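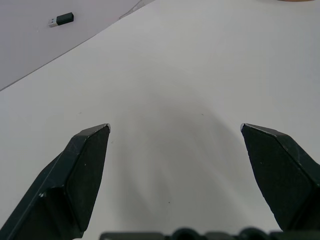

Robot Hands: Which One Grabs Best?
Cledholm Kids Lab - posted 08/08/2023

Pick up a pencil. Easy, right? Now try it with two chopsticks. Now with oven mitts on. Same pencil, same you, but a whole different job. Robots have this problem all day long.

A robot's hand is called a gripper. Lots of kinds! Some have two fingers. Some have three. Some have no fingers at all and just suck things up, like a vacuum cleaner hose stuck to a sock.

So which is best? Depends what you want to grab. We tested two of them, both with two fingers.

Gripper one: the Nerier
Two hard black plastic fingers with pointy tips. They open wide and lean in toward each other, like tongs. Good for little things. Each finger has a big flat side facing in, and thats the side that does the squeezing.

Gripper two: the Lemieux
Two soft rubbery fingers. Blunt ends. They bend around whatever they touch. Feels a bit like being grabbed by a gummy worm (Kenji let it hold his thumb. Kenji is a grown-up and knows where the off switch is. Don't try this one.)

How does a robot see what it's grabbing?
With a camera. Ours is a small one, down by the wrist. Imagine having an eye on your wrist! You'd see your own fingers all the time, and the table, and not much else. Up close that's great. The robot can see if a block is between its fingers or off to the side.

One tricky bit - shadows. The lamps are up above, the arm is in the way, so a big soft gray shadow lands on the white table right where the robot is working. You know it's a shadow. A computer has to learn that. To a computer, a dark patch could be a thing, or a hole, or nothing. Tiny specks on the table can be confusing too. Is it a crumb? Is it something to pick up?

What's a fair test?
This is the important part so read it twice. If you want to compare two grippers, you change the gripper and you keep everything else the same. Same arm, same table, same lamps, same objects, same starting spot. If Nerier gets the easy block and Lemieux gets the wet grape, you haven't learned anything about grippers. You've learned about grapes.

We gave each gripper 100 tries with a wooden block and 100 tries with a grape.

Block
Nerier: dropped it 0 times
Lemieux: dropped it 19 times

Grape
Nerier: picked it up every time, but squashed 19. Yuck
Lemieux: squashed 0, dropped 0

So who won? Neither! The hard fingers are better at blocks and the soft fingers are better at grapes. Ehab Metwally, who wrote the program that moves the arm, wants a gripper with one hard finger and one soft one. We'll try it in December, if it gets built by then.

Words to know
Gripper - a robot's hand.
Controller - the computer that tells the arm and the fingers when to move, and how far. Ours is called Idside.
Trial - one try. A good test has a lot of trials, becuase one lucky grab doesn't prove much.

Try it at home
You need two pencils, two strips of sponge, some tape, a small bowl and ten little things. Dry beans, buttons, erasers, whatever you've got. Nothing tiny if there's a baby around.

1. Hold one pencil in each hand. Those are your hard fingers.
2. Move the ten things into the bowl, one by one. Write down how many you drop.
3. Tape a strip of sponge onto each pencil. Soft fingers now!
4. Do it all again. Same things, same bowl, same spot on the table.
5. Now close one eye and do both again. Harder? With two eyes it's easier to tell how far away things are. One camera has the same trouble.

Make a chart and send it to us. Squashed grapes count as data, but please don't mail them.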